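Small Robots Need Rules Too

Most safety rules for robots were written with big factory arms in mind. A machine that weighs less than a bag of flour gets far less attention, and the people who work with one often learn the rules as they go. The training center in Berstead used to run that way. It now has a two-page code for tabletop robots, borrowed in part from a similar one at Pesulstead, and every new routine has to meet it in simulation before anyone loads it onto hardware.

The code is dull reading. Speed stays at 22 percent for a first run. Someone keeps a hand near the stop button. A routine has to finish 100 simulated runs, and two falls send it back to the person who wrote it.

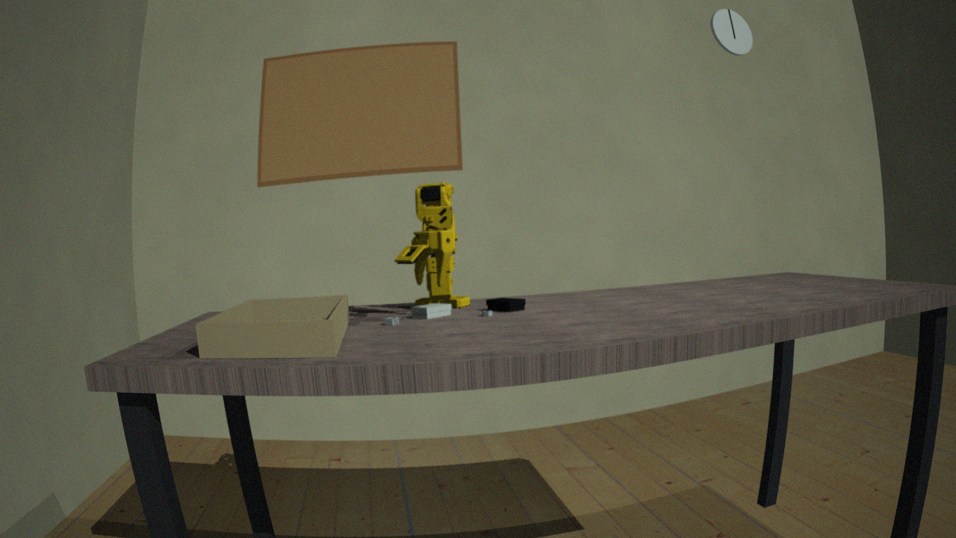 Clearance is the rule people argue over most. Benjelloun, the firm that trains the center's staff, wants nothing within reach of the robot except the parts it will handle. Staff at Berstead say real benches never look like that. Their simulated table carries an open cardboard box, a few small blocks and thin cables lying across the top, and the yellow humanoid has to cope with all of it. The code settles the matter by stage: clutter is allowed in simulation, and a physical bench is cleared for the first five runs.

Records are the other sore point. Each run goes into Workow, the center's logging tool, with the version of the routine and the name of whoever approved it. Entries left open on Monday morning block new bookings until they are closed. The next draft will cover battery charging, which the current one leaves out.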